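Kavthorpe Linen Drive Opens Monday for Towels, Blankets and Pillows

11/24/23

KAVTHORPE - Stika, the household goods exchange on Ó Néill Street, will begin its winter linen drive on Monday. The drive runs for 18 days and takes clean, usable bedding and bath linen from any household in the area.

Last year's drive brought in 1,496 items. Most were bath towels and flat sheets. Stika is asking this year for more blankets and bed pillows, which ran out first.

Items accepted are towels of any size, blankets, sheets, pillowcases, cushions and pillows. Colors and patterns do not need to match. Electric blankets, mattress pads and anything with a broken zipper cannot be taken.

Linen should be washed, dried completely and folded before drop-off. Stika suggests laying everything out on a bed and sorting it there. Pillows should go in a clear plastic bag, tied at the top. Towels can be stacked in a box or an open tote. Please limit each drop-off to 2 boxes.

Drop-off is at the side door, weekdays from 9 a.m. to 5 p.m. Sarkine, the laundry next door, will accept bags after hours at its front counter. Donated linen will be given out through 39 partner households and shelters starting the week after the drive closes.

No appointment is needed. Receipts are available on request at the side door but not at the Sarkine counter.

A folded grey-blue towel on a leaf-print blanket, with pillows at the top of the bed.

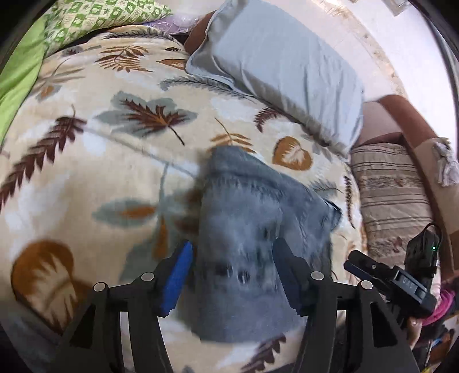
About Stika

Stika collects used household goods in Kavthorpe and passes them on free of charge. It does not sell donated items.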